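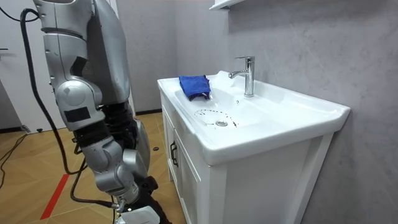 What is a bathroom vanity? It is a washbasin and a cabinet joined into one piece of furniture, so that the place where people wash their hands and the place where they keep the soap, towels and spare toothbrushes take up the same patch of floor.

## Form

The familiar kind has a ceramic top with the basin molded into it, resting on a painted wooden cabinet. White is a long-standing favorite for both, and it sits kindly beside almost any wall – gray, tiled or plain. Paneled doors give the front a little of the look of an old kitchen cupboard, and small metal handles finish it off. A single-lever faucet, which controls flow and warmth together, is commonly mounted at the back of the top.

## Everyday care

Ceramic is a forgiving material and asks for very little beyond a soft cloth and mild soap. Droplets left to dry near the drain may leave pale or dark spots, depending on the water, and a quick wipe after washing keeps most of them away. In her household notes, written in Preltbridge in March 2020, Funmilayo Olatunji suggests keeping one cloth for the basin and another for the cabinet doors, and hanging both up to dry between uses.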